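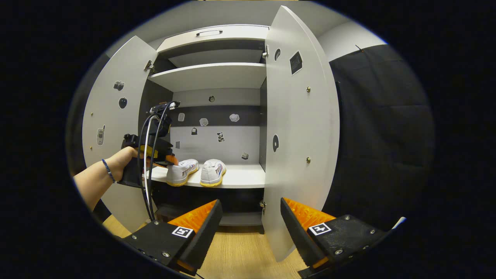
CARITARD, February

Home | Features | Living | Food | Archive

By Nathalie Zacharias

When my aunt gave up her house, she had to fit her life into a flat with 2 rooms. She asked me to help with the clothes, and I said yes because I believed it would take one afternoon. It took us most of the winter.

I write for this magazine about how people live, and I thought I knew something about cupboards. My aunt knew more. She kept the clothes of every age she had been: the school coat, the dress from her first office, a jacket that her brother wore on the ferry. We laid them on the bed and she told me where each one came from. Very few went into the bag for the charity shop.

In Caritard many families are doing the same work now. The old houses near the harbour are large and cold, and the new flats on Dhillon Street are small and warm. Colton Tremblay has a repair shop at the corner of that street, and he sees what comes out of the attics. People bring him winter coats and ask if they can be saved. "Mostly the cloth is good and the lining is finished," he told me. "A lining I can change. When moths have eaten the collar, I send the person home with the coat and my regrets."

He gave me some advice which I pass on. Wash or brush everything before you store it, because moths like the places where there was sweat or soup. Do not hang heavy knitwear, it grows long in the shoulders. Shoes should stand where air can reach them, and not in the plastic bag from the shop. He does not trust cedar balls very much. He trusts opening the doors and taking things out.

My aunt did not agree about the cedar. She has used it for more than 40 years and she has, she says, never seen one moth. They had a long discussion about this in the shop, with her cat Udon in the basket between them, and I think both enjoyed it.

What surprised me was how difficult it is to decide for another person. I would hold up a cardigan with 4 buttons missing and think it was easy. Then she would say, that one I wore at the Eller school, when the heating broke, and it went back on the shelf. After some weeks I stopped to hold things up. I made tea and let her choose.

The flat is full now, but the doors close. The school coat hangs at the left side, with a new lining from Colton, in dark green. She has already asked me about the boxes of letters, and I have told her that I am free again in 6 weeks.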